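The great table rescue

Saturday, March 20, 2021

I have been waiting all week to write this post, because I finally have a cleaning routine for shiny tabletops that I love. Love! If you own anything glossy and dark you already know the problem. You wipe it, it looks gorgeous for a minute, then you walk past from the other side and there are streaks all over it like somebody mopped it with a sandwich.

My friend Afshin Mazandarani got me started on this. He looks after the tables over at Farkley, that big bright hall with the shiny floor, and in a place with that much light every fingerprint shows. I asked him what his secret was, fully expecting the name of some fancy polish, and he told me to buy a spray bottle and stop using paper towels. So I did!

First, the bottle. I mix my own now: distilled water, a small splash of white vinegar, one drop of dish soap. One drop, I mean it. My first batch had a good squirt in it and I spent nearly 20 minutes chasing suds around the dining table. (Please don't put vinegar on stone or waxed wood, by the way. I use it on sealed, lacquered tops only, and I tried it on the underside first.) Set the nozzle to the finest mist you can get and spray the cloth, never the table. I used to soak the whole surface and wonder why it dried in rings.

Second, the cloth, and this is the part I get excited about. Plain old cotton kitchen towels, the kind that have been washed so many times they've gone soft. I bought a stack of 4 from Plimico and they were hopeless for the first few weeks, all lint, and then one day they were perfect. Skip the fabric softener when you wash them. Fold the towel in half and in half again so you always have a clean side to turn to, and keep a second one for buffing.

Then go in long straight passes from one side to the other. On a round table I start at the far rim and work toward myself, overlapping a little each time, and finish with one slow lap around the edge where all the elbows go.

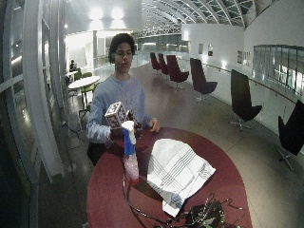 Spray bottle and striped towel on the red round table.

Isn't that red wonderful? I want a table that color so badly now. Mine is a very dark brown and it shows every crumb, but since I switched over I can give it a quick going-over before breakfast and it still looks good at dinner.

Next I'm trying the same mix on the bathroom mirror, with a bit less soap. If you have a favorite towel for glass, tell me in the comments, I'm ready to go shopping again.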